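Section 7. Comparing two grippers on one bench

Read this section if you have two arms on the rail and a decision to make about what goes on the ends of them. If you have one arm and no decision to make, skip to Section 8 and enjoy your afternoon.

The comparison takes two people the first time and one person after that. You will need the Welura controller, both arms homed and idle, the Skoneck open-frame fingers, the Sterkska tapered fingers, and a handful of ordinary things to pick up. Do not buy test objects. The drawer nearest the bench already holds everything that has ever defeated a gripper.

7.1 Before you fit anything

1. Switch off both arms at the controller, then at the wall. The controller's idea of "off" is closer to "resting".

2. Check that each mounting plate is tight on its rail. Use the long hex key. The short one fits too, and will take the skin off your knuckles.

3. Run a finger along every cable from wrist to base. Any loop that can reach the fingers will sooner or later be gripped by them, firmly and with great accuracy.

4. Wipe the table. Scratches can stay. The camera set-up in Section 5 copes with scratches, but it has been known to develop an interest in crumbs.

CAUTION: Keep hands off the table whenever either arm is powered. The stop button halts both arms, but it has to be pressed, so put it where you can reach it without leaning across the thing you are trying to stop.

7.2 Fitting and zeroing the fingers

5. Fit the Skoneck fingers to the first arm and the Sterkska fingers to the second. Swap them later if you suspect one arm of being better than the other. (One always is.)

6. Power up and open the Tsao panel on the controller. Choose Fingers, then Zero. Each gripper closes until the tips meet, waits, and opens again.

7. Enter the closing force as 30 for both. The scale runs to 100 and has no units. We have asked.

8. If the panel shows code 707, the tips met earlier than the controller expected. Take the fingers off, look for a screw left proud of the seat, and zero again. Pressing Accept makes the code go away and leaves the screw exactly where it was.

Note: Zero both grippers again after any change of fingers, even if you are putting back the pair you took off a moment ago.

7.3 Choosing what to pick up

A gripper that can lift a foam cube has proved that it can lift a foam cube. Pick things that differ in stiffness, weight and shine, and include at least one that hinges. A long stapler laid open is hard to beat: plastic on one side, chrome on the other, and a pivot at the end that lets the two halves disagree about which way is up. A knitted work glove makes a good opposite, having no fixed shape to offer anybody.

Lay the objects well apart and at odd angles. Neat rows flatter the planner. Then bring one arm in over the stapler and leave the second low, so that its wrist camera can watch the approach from the side of whoever isn't doing the work.

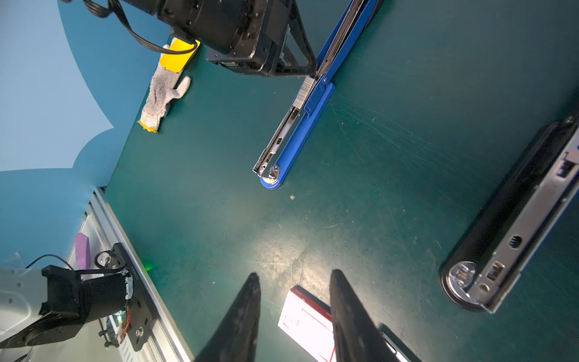

Kartini Tarigan objects to starting on the stapler at all: begin with the glove, she writes, since a bad grip on cloth costs you nothing and a bad grip on a hinge gets you a swinging lump of metal at whatever height you had reached by then. She would also have the force set lower for the first round and raised only when something slips.

Both points are fair. The order in 7.4 has been changed to suit her. The force has stayed at 30, on the grounds that everyone who starts lower forgets to write down when they raised it.

7.4 Running the comparison

9. Start with the glove. Aim for the thickest part of the palm. Open-frame fingers may take a fold of knit through the gaps, in which case open them fully before moving the wrist. Tugging is how gloves become string.

10. Go on to the stapler. Grip across the metal channel first, then across the plastic base, and record these as separate objects. They behave like separate objects.

11. Lift only as high as your hand is wide. Hold, lower, release. If the hinge swings, lower at once and mark the try as failed, even if the gripper kept hold. The gripper will want the credit. Do not give it any.

12. Finish with whatever shiny or rounded thing you have. Approach it from two directions and note the wrist angle each time.

13. Repeat steps 9 to 12 with the second arm, with the objects put back as near as you can manage to where they were. Pencil marks on the table help.

14. Make 7 tries per object per gripper. Fewer tells you very little, and more tells you that you are tired.

CAUTION: Only one arm may be over the middle of the table while moving. The Tsao panel has a setting called Share Space. Leave it off. It means well.

7.5 Reading the wrist cameras

Each wrist camera sees its own fingertips large and blurred at the bottom of the view. Leave the focus alone. It is set for the table, and sharpening the fingertips gets you a fine view of two things whose position you already know.

Glare is more trouble. If a bright patch sits on the table near the object, move the lamp before you touch the exposure. Pale card is the worst offender and can wash out completely, print and all, so turn it face down or take it off the table.

If the two cameras disagree about where an object is, believe the one that is looking more nearly straight down, and re-run the check in 5.3 before the next round.

7.6 Writing it up

Use the sheet at the back of this guide. Put down the finger type, the object, the grip point, the force and the result. "Sort of" is not a result, although Kai-wen Fang has submitted it in three columns and been talked out of only two.

Keep the sheets from failed rounds with the rest. Worn finger pads show up there first, usually on the chrome.

Sheet layout last changed 02/04/2025. Older sheets have no column for grip point and should be used for shopping lists.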